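Hustdenホール 室内楽シリーズ よくあるご質問

最終更新：2023年3月15日

本ページは、Hustdenホール(客席数435)で開催する室内楽シリーズのチケット、入場、客席設備および録音に関する問い合わせへの回答をまとめたものです。貸館利用については、別掲の「ホール利用規程」を参照してください。

1. チケットの購入

単券とシリーズ券の違いは何ですか。
単券は一公演のみ有効です。シリーズ券は今季の全公演に有効で、座席は全公演を通じて同一番号となります。公演ごとの座席変更はできません。出演者または曲目の変更が生じた場合も、シリーズ券の分割払い戻しは行いません。

シリーズ券の販売枠はどのように決まりますか。
全435席のうち200席をシリーズ券に割り当てています。販売期間終了時に残った席は、単券の一般発売に繰り入れます。前季のシリーズ券購入者は、同一座席を優先して更新できます。更新手続きの期限を過ぎた座席は、通知なしに一般枠へ移ります。

発売初日に窓口で購入できますか。
初日はオンラインのみの取り扱いです。窓口販売は翌日の開館時刻から行います。電話予約は受け付けていますが、引き取り期限までに入金が確認できない予約は自動的に取り消されます。

学生料金の適用条件を教えてください。
入場時に有効な学生証を提示できる方が対象です。年齢による制限はありません。提示がない場合は、一般料金との差額を当日窓口で精算してください。学生券はシリーズ券には設定していません。

公演中止の場合、払い戻しの手順はどうなりますか。
オンライン購入分は決済に使用したカードへ返金します。窓口購入分は、半券を切り離していないチケットと引き換えに返金します。紛失したチケットは返金の対象外です。郵送料、発券手数料は主催者の都合による中止の場合に限り返金します。

2. 入場と客席

開場は何分前ですか。
ロビー開場は開演の一時間前、客席開場は30分前です。リハーサルの進行により客席開場が遅れることがあります。その場合はロビーの掲示で案内します。

開演に遅れた場合、いつ入場できますか。
原則として楽章間の入場はできません。第一曲の終了後に係員が後方扉から案内します。第一曲が全曲を休みなく演奏する形式の場合、前半終了まで入場できないことがあります。該当する公演では、チケット券面に「途中入場不可」と記載しています。ロビーには客席音声を流すモニターを設置しています。

車椅子席の予約方法を教えてください。
車椅子席は一階最後列に設けています。電話予約のみの取り扱いで、介助者一名まで隣席を確保します。電動車椅子を使用する場合は、予約時に全幅と全長を申告してください。

未就学児は入場できますか。
本シリーズの夜公演には入場できません。6月の昼公演は年齢制限を設けていません。保護者の膝上で鑑賞する場合は無料、座席を使用する場合は学生料金と同額です。

クロークで預かれないものは何ですか。
貴重品、生鮮食品、危険物および動物です。楽器は、硬質ケースに収納されたものに限り預かります。チェロケースなど大型のものは収容数に限りがあり、満数になった時点で受付を終了します。

3. プログラムと出演者

今季の出演者は誰ですか。
ピアノはDennis Bainbridge、メゾソプラノはEvie Lambertが務めます。弦楽はLemieux四重奏団が全公演を担当します。公演ごとの編成は各公演のページに掲載しています。

曲目は変更されることがありますか。
あります。変更が確定した時点で公演ページを更新し、シリーズ券購入者には電子メールで通知します。アンコールの曲目は終演後にロビーに掲示し、翌日、公演ページに追記します。

歌曲公演の歌詞対訳は配布されますか。
原語と日本語の対訳を無料で配布します。演奏中は客席照明を通常より高めに設定しますが、譜めくりに準じて、ページをめくる動作は曲間に行ってください。対訳の事前公開は、訳者との契約により行っていません。

使用ピアノの調律ピッチはいくつですか。
標準は442Hzです。古典派以前の曲目を含む公演では、出演者の指定により変更することがあります。調律は当日午前とリハーサル終了後に実施し、休憩中に修正を加える場合もあります。休憩中は舞台付近での会話を控えてください。

4. 音響と録音

残響時間の公称値を教えてください。
満席時、中音域で1.6秒です。空席時はこれより長くなります。舞台後壁の反射板は角度を変えることができ、独唱公演と四重奏公演で設定を分けています。設定値は公開していません。

音響条件のよい座席はどこですか。
座席による優劣の評価は行っていません。一般に、前方では直接音の比率が高く、後方では残響の比率が高くなります。バルコニー下の三列は上部からの反射が減るため、料金区分を一段下げています。
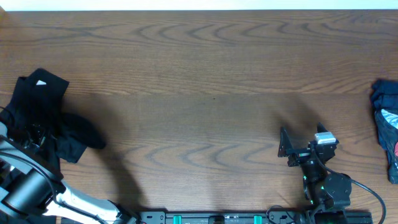
録音はどのような形で公開されますか。
各公演の録音は、出演者の承諾を得た曲目に限り、終演から16日後にシリーズの配信ページで公開します。公開期間は公演ごとに異なり、終了日時は配信ページに表示します。シリーズ券の購入者は、券面の番号を入力すると追加料金なしで聴取できます。

録音の形式とビット深度を教えてください。
収録は96kHz/24bit、配信は48kHz/24bitの可逆圧縮です。通信環境に応じて非可逆圧縮の音声に自動で切り替わります。手動で固定する場合は、再生画面の設定から選択してください。

客席での録音、撮影は可能ですか。
演奏中はいずれもできません。終演後のカーテンコールに限り、静止画の撮影を認める公演があります。該当の有無は当日ロビーに掲示します。フラッシュの使用と、座席から立ち上がっての撮影は禁止です。

補聴器の使用に際して注意点はありますか。
ハウリングを防ぐため、装着状態を開演前に確認してください。一階中央には磁気誘導ループを敷設しています。対応する補聴器は、Tモードに切り替えると使用できます。受信機の貸し出しは総合案内で行っています。

5. 交通と問い合わせ

駐車場はありますか。
ホールに隣接するSkondholm駐車場を利用できます。収容台数は222台で、事前予約はできません。公演チケットを出口の精算機横の窓口に提示すると、夜間料金が適用されます。終演直後は出庫に時間を要します。

公共交通機関での経路を教えてください。
路面電車のTrorer停留所で下車し、北側の歩道橋を渡ってください。歩道橋にエレベーターはありません。段差を避ける場合は、停留所の南側から横断歩道を経由し、ホール西口を利用してください。西口は客席開場と同時に開錠します。

忘れ物の問い合わせ先はどこですか。
公演当日は総合案内、翌日以降は事務室で対応します。電話の際は、公演名と座席番号を伝えてください。駐車場内の忘れ物は駐車場管理室の扱いとなり、ホールでは保管していません。

メールでの問い合わせに対する返信の目安を教えてください。
受付から三営業日以内に返信します。公演前日および当日の座席に関する問い合わせは、電話を利用してください。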